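Flikton, barèmes et échéanciers de petits prêts (README)

Dernière maj : avril. Mainteneuse : Mylene Barredo. Relecture : Martti Lindqvist (partie taux), Tyyne Ikonen pour les libellés.

C'est quoi

Un jeu de données sur des prêts personnels de courte durée, 1 810 dossiers anonymisés, plus les échéances qui vont avec. Sorti de l'ancien outil Trombridge, nettoyé, re-exporté en CSV. Sert à tester des calculateurs de mensualités et des règles de relance. Pas à décider d'accorder un crédit à quelqu'un, merci.

Montants en euros. Plafond par dossier : 3,000 dans l'export d'origine (virgule anglaise, attention au parsing, corrigé dans la v2 mais pas dans les archives).

Contenu

dossiers.csv : une ligne par prêt
echeances.csv : une ligne par échéance, clé id_dossier
motifs.csv : le motif déclaré, texte court + code
notes.txt : remarques de saisie, en vrac

Les colonnes de dossiers.csv : id_dossier, mois_ouverture, montant, duree_mois, taux_nominal, frais_dossier, code_motif, statut. Le TAEG n'est pas stocké, à recalculer. Martti a une formule dans taux.py, prendre celle-là et pas celle du vieux tableur.

Motifs

Cinq codes : VEH (véhicule), SANTE, LOGT (logement, caution, travaux), EQUIP (équipement du foyer : vaisselle, électroménager, meubles), DIV pour le reste. EQUIP et LOGT se chevauchent, une cuisine peut tomber dans les deux selon l'agence. On n'a pas tranché.
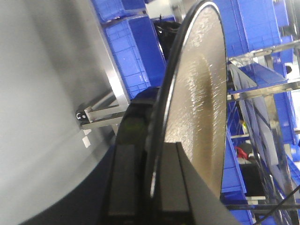
Disque à bord noir brillant, face dorée martelée, tenu entre deux doigts noirs.

Installation

Cloner, puis lancer import.sh depuis la racine. Python 3 et sqlite suffisent. La base s'apelle flikton.db, elle est écrasée à chaque import donc ne rien garder dedans à la main.

Encodage UTF-8, séparateur point-virgule. Décimales à la virgule dans echeances.csv, au point dans dossiers.csv. Oui je sais. À uniformiser en v3.

Comment ça a été nettoyé

- doublons retirés sur (mois_ouverture, montant, code_motif, agence), agence supprimée ensuite
- 78 dossiers sans échéancier écartés, liste dans ecartes.txt
- dates ramenées au mois
- statuts regroupés : en_cours, solde, retard, contentieux
- noms, adresses, IBAN : jamais exportés

Les reports d'échéance sont codés comme une échéance à zéro suivie d'une échéance normale. Si vous sommez les lignes pour retrouver la durée vous aurez trop de mois. Utiliser duree_mois.

Limites connues

Une seule zone, deux agences, une clientèle plutot salariée. Peu de prêts de plus de deux ans. Les frais de dossier manquent parfois (vide = inconnu, zéro = offert, ne pas confondre). Le statut contentieux est saisi tard, environ 5 semaines après le premier impayé, donc les derniers mois sont trop optimistes. Pas de revenus, pas d'âge, pas de situation familiale : c'est voulu.

Aatos Kuusisto a signalé des taux à 0 sur des dossiers VEH. Ce sont des avances internes, on les laisse, filtrer si besoin avec taux_nominal > 0.

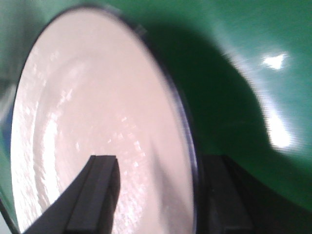

Assiette blanche émaillée, fin liseré sombre.

Fichiers liés

Le jeu Drirnaron reprend la même structure pour les crédits renouvelables. Ids incompatibles, ne pas joindre. Le script Nishimura (dossier outils/) convertit les échéances en tableau large, lent mais il marche.

Licence et citation

Usage interne et enseignement. Redistribution : demander avant à Mylene. Pour citer, mettre le nom du jeu et la version, ça suffit.

Questions, erreurs

Ouvrir un ticket avec l'id du dossier et la version. Seija Riihimäki traite les demandes de retrait, elles passent avant le reste.

À faire

- décimales (voir plus haut)
- doc de notes.txt
- test sur le dernier mois d'échéance, l'arrondi tombe un centime à côté sur certains prêts
- trancher EQUIP / LOGT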